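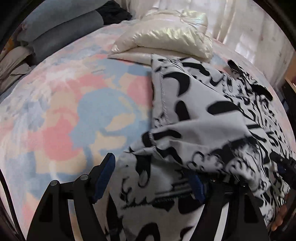 Kindport makes documentaries about deep time for families in Roresside and beyond, and we've been happily at it since 2000. Our first series, Stileck, followed one fossil reef over two long episodes (we could have made ten!). We love animating ancient seas, and we'll borrow a look from anywhere, be it the soft pink, blue and peach of a tie-dye blanket or bold black splatters on white cloth. Over 800 schools now show our films.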